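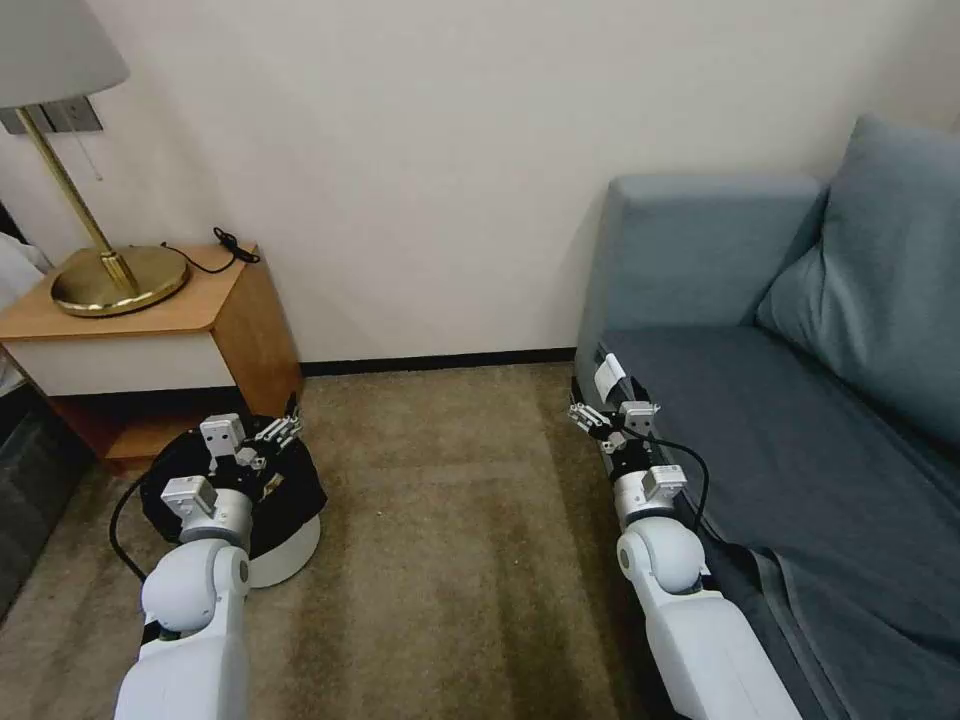

Furnished Lets > Checklists and Handover

SITTING ROOM, MID-STAY SAFETY CHECK
Flat 2, Brophy House
September 2021
Checked by: Houda Zaki

Mark each line OK, FIX or N/A and write a comment if it is anything other than OK. Start at the door and go round to the sofa.

FLOOR

Carpet flat, no lifted edges at the threshold: OK. The strip was re-glued in August and has held.

Walkway between nightstand and sofa clear: FIX. This is a small room and the gap is the only way through. Bags, clothing and anything else with loose fabric should go on the hook behind the door or in the bedroom closet.

Cords kept off the walking line: FIX. Run them along the baseboard. Do not put them under the carpet or under a rug. Clips are in the hall drawer.

Carpet stains or burns: OK. Beige shows everything, so look with the ceiling light on as well as from the window side.

NIGHTSTAND

Stands level, does not rock: OK.

Wood surface free of splinters and raised edges: OK. Ran a cloth over the top and down both front corners. Nothing caught.

Fixings tight: FIX. One screw at the back turned by hand. Tightened during the visit, check again next time.

Nothing heavy stored on top: OK. The nightstand was moved in here from the bedroom when the Heltia side table was taken away. It is lighter than the old table and should not be used for a television.

SOFA

Frame sound, no creak or drop when sat on at each end: OK.

Armrest firm against a sideways push: OK.

Seat cushion pushed fully back: OK. Lift it once per check and look underneath for coins, pins and batteries. Found two hairpins and a pen cap.

Back cushion zipper closed: OK.

Fire label attached: OK. Stitched to the underside of the seat cushion. Readable.

Throw clear of the floor: OK, with a note. The gray throw is fine over the seat, but it slides forward when people get up. Fold it in half before laying it down. If it reaches the carpet it becomes a trip hazard on the way to the window.

Small items cleared from the seat: FIX. Paper, tissues, packets and so on go in the wastebasket before vacuuming.

WALLS AND HEATING

Paint sound behind the sofa: OK. Light scuffing at armrest height, cosmetic only. Leave it until the flat is next empty.

Heater clear on all sides: OK. Flarkerance panel heater, switched off at the time of the check. Guard in place. No drying clothes on it, please, this has come up before.

Outlet covers unbroken: OK.

Smoke alarm tested: OK. Sounded on first press. Battery not replaced.

ACTIONS

1. Clear the walkway and move loose cords to the baseboard. Tenant, same day.
2. Recheck the nightstand screw. Houda, next visit.
3. Order a non-slip underlay for the throw. Stolevano had one in the right width. Budget line 245.

The form is kept with the flat file. Photocopies are fine, but send the signed one to the office.

Filed under: Room Checks, Soft Furnishings, Trip Hazards
2 comments | 245 shares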